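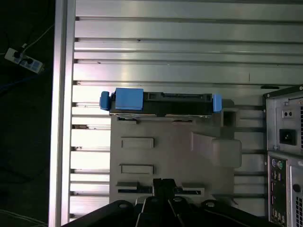 Drive and blue carrier on the gray bracket, gripper below.

Subject: Re: Carrier release fault, Stenotton cell

Dear members,

The safety review of the fault reported in March is complete. The controller log shows that on cycle 1,138 the arm began its retreat before the jaw position was confirmed. The drive carrier was pulled sideways and the wrist stopped on overload. No person was inside the barrier.

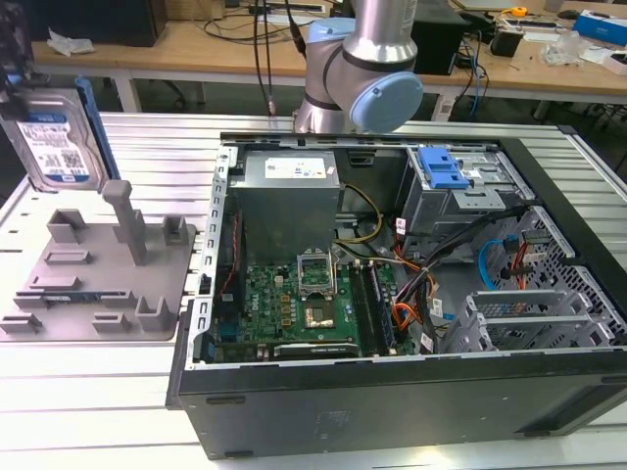 Arm above the open tower, with the fixture plate at left.

The cause was a timeout of 149 milliseconds in the release routine - too short for the jaws in use. Until the corrected routine has been accepted, the following applies:

Disassembly runs are limited to reduced speed.
An operator remains at the stop button for the whole run.
Any overload stop is reported to Beverley Tuhiwai before restart.

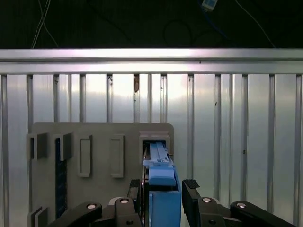
Blue part held at the wide holder on the upright gray board.

Placement into the holders uses the same routine and is covered by the same limits.

Frøydis Holmgren
Equipment Safety, Brernham

Eduard Tichý wrote:
> The cell stopped at 2 p.m. with a wrist overload. Over 415 cycles had
> passed since the last jaw calibration. Please advise whether we may
> restart or should wait for the log to be read.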